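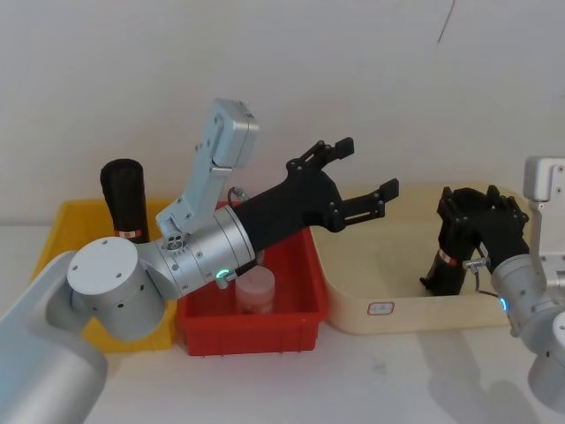 How many trials does it take before two grippers can be compared fairly on the same sorting job?

In our experience, more than one would hope for. With fewer than 30 trials for each object, a single clumsy afternoon could change which gripper came out ahead, and we only began to trust the order of the results once we had gone well past that number.

4.2 Comparing the two finger settings

We ran the comparison on the two-arm bench at Asthorpe, using the same table, the same bins and the same controller for both settings. The first setting, which we call Halvorsen after the finger plates we started out with, closes quickly and then holds at a fixed force. The second, Skokent, closes more slowly and keeps adjusting its force until the arm has finished lifting. Over the month of June we recorded 2266 grasps in all, and we are glad to say that only 555 of them had to be set aside for reasons that had nothing to do with the fingers, mostly dropped messages between the controller and the left arm.

The job itself is a simple one, and we chose it for that reason. Black cylinders and small round containers are moved from bin to bin, one at a time, by whichever arm can reach them more comfortably. Figure 3 gives a view of the bench, with the left gripper at a short black cylinder in the yellow bin and the right gripper open near the cream bin.

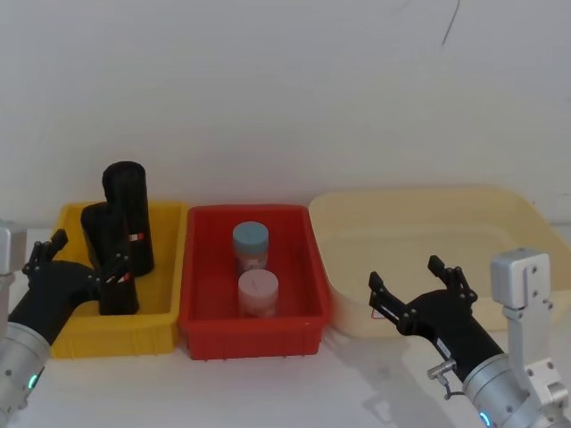 Figure 3. The bench used for both finger settings.

Short cylinders gave us far more trouble than tall ones, and this was true of both settings. A tall cylinder offers plenty of side wall to close on, while a short one asks the fingers to come down past the rim of the bin, where a small error in height ends with a fingertip on the plastic. Halvorsen tended to push the cylinder over when this happened. Skokent was kinder to it, and would often slide back into a usable grip, though we paid for that patience with 7 extra seconds on an average transfer. Readers who know the earlier Foltham tests will remember a similar trade between speed and care, and we were rather pleased to meet it again on different hardware.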